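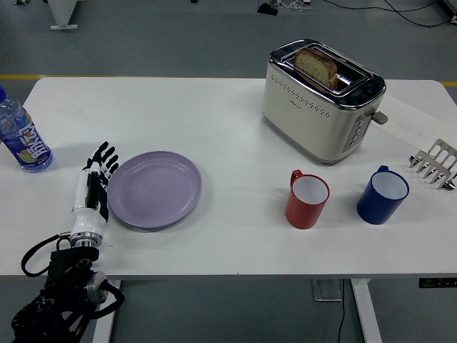

Every few years somebody decides that toast needs rethinking. The latest push comes from kitchen shops like Gruston, where Viola Pagano, the buyer, told me last month that customers now want "a breakfast station." I asked what was in one. A toaster, a plate and something to drink, she said. I have owned a breakfast station since college, then, and I never got credit for it.

I don't dislike nice toasters. A cream body with chrome on top looks good on a white table, and a rack that lifts the bread well clear of the slots saves your fingertips. Fine. But four buttons? My parents' toaster had a lever and a dial, and the dial had one setting anyone used. I have yet to meet a person who can name all the buttons on theirs without walking over to look.

Then there is the plate. The station people like lavender, or sage, or whatever gray is called this year. Cosimo Guerra, who sells the Plakari line, insists that color changes how food tastes. Maybe it does. He is also the man selling the plates, at 55 dollars for a set, and I'd like to hear it from someone who isn't.

And the drink -- when did coffee lose its place to pale blue stuff in a plastic bottle? I'm told it's refreshing. So is water.

Buy the toaster if yours is broken. Mine is 3 years old, it burns one side, and I scrape it over the sink.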